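Sorting out the medicine box

I finally did the medicine drawer in July. It had been on my list since we moved in, and what pushed me was looking for a painkiller at 3 in the morning and finding four old thermometer cases and a roll of tape.

I took everything out and put it on the table. Anything past its date went into a paper bag for the pharmacy on Melis Street, which takes old medicine back at the counter. The bag was heavier than I expected. I found a cough syrup from two apartments ago.

What I kept had to fit in one clear plastic container. I used to have things in a shoe box, but then I couldn't tell what was in it without digging. The Panadol goes along the front with the name facing up. The small jar with the gold lid and the little white bottle go at the left end, and the orange one lies on its side behind the white tube.
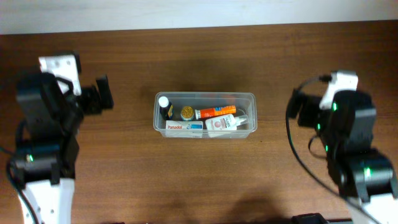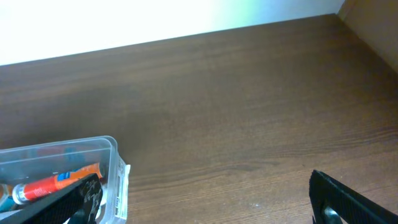
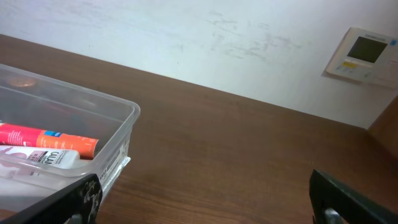

Where it lives now

The container is on the second shelf of the hall closet, high enough that my nephew can't reach it. I had it in the bathroom for a day, but So-yul Jang, my neighbor, used to work in a pharmacy and told me the steam from the shower is bad for tablets. The closet stays cool and dry.

Bandages and the thermometer are in a separate bag next to it. I wrote the earliest expiration date on a piece of tape and stuck it to the shelf, and I put a reminder on my phone to check again in 11 months.

Still to buy: small scissors, more bandages, a new thermometer battery. The drawer is empty for now. I'll probably use it for chargers.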